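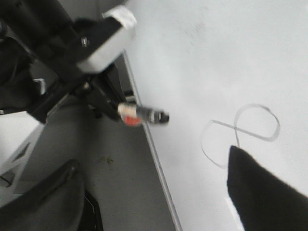

gosari_lab2036
Cell Maintenance Coordinator, Gosari Technical Training Center
Member since February

Uneven line weight when the arm draws on a whiteboard

Our department is responsible for one drawing cell, registered internally as Cell 6. The arm holds a whiteboard marker in a fingered gripper and draws a figure eight on a whiteboard. The path is stored as program 1077 and has not been edited since the cell was accepted.

The figure is complete and the two loops meet where they should. The line, however, is thin and faint in places, and slightly uneven along both loops. Replacing the marker did not correct the fault. The same result is obtained with a new marker from a second supplier.

The following items have been checked by our staff:

Program speed is unchanged from the acceptance record.
The board has been cleaned, although faint smudges remain toward one end.
The gripper closes fully on the barrel and no fault is shown on the controller.
The arm was returned to its home position and the reference marks line up.

The marker is gripped by the barrel and approaches the board from beyond its left edge, lying nearly level. It is lowered onto the surface at the start of the path. We wish to know whether the fault should be treated as a matter of marker setup, of board position, or of wear in the gripper, and in which order these should be examined. The cell is required for instruction and we would prefer not to take the gripper apart unless it is necessary.

Uvgate Service Desk
Verified contributor

Please begin with the marker and the board. Gripper wear is possible, but it should be examined last.

First, confirm how far the tip extends beyond the fingers. If the marker was changed without a stop or a gauge, the tip may sit slightly short of its taught position, and the stroke will become faint wherever the board is low. Cut a small block to the correct length and keep it with the cell. Each new marker should be set against it before the gripper is closed.

Second, check the board. With the arm in reduced speed mode and the marker capped, move the tip to each corner of the drawing area and measure the gap to the surface with a feeler gauge. Enter the four readings in the cell record. If they differ, correct the board mounts and measure again. Do not correct a tilted board by lowering the whole path. The line will improve on one side, and the tip will be crushed on the other.

Third, consider the angle. A marker held nearly level touches the surface with the side of the tip, and the width of the line then changes with the direction of travel. If your fixture allows it, re-teach the drawing posture so that the marker stands more upright before contact. The approach posture may remain as it is.

Only when these three points are settled should the gripper be inspected. Switch off and lock out the cell, then test the fasteners on the gripper plates and linkages by hand with the correct driver. Take hold of the barrel and move it gently from side to side. If the barrel rocks within the fingers, the finger pads should be replaced as a pair. If the fingers move together with the barrel, the play is in the linkage.

After any work on the fingers, the tool point must be taught again. Please also run program 1077 once with the marker removed before drawing.

sin_2302
Member

We had faint lines on a similar cell and it was the marker drying out. It was left uncapped between classes. Cap it when the arm is idle and store spares flat.

Silent Fixtures
Member

The advice on tip length is sound. We would add that a rigidly held marker has very little tolerance for an uneven board. A sprung holder between the fingers and the barrel will keep light pressure on the tip over small differences in height. The spring should be soft, and the holder must have a flat on each side for the fingers to close on, or it will turn during the crossing stroke.

A holder adds length to the tool. Record the new tool data under a separate number and retain the old entry, so that the cell can be returned to its former setup.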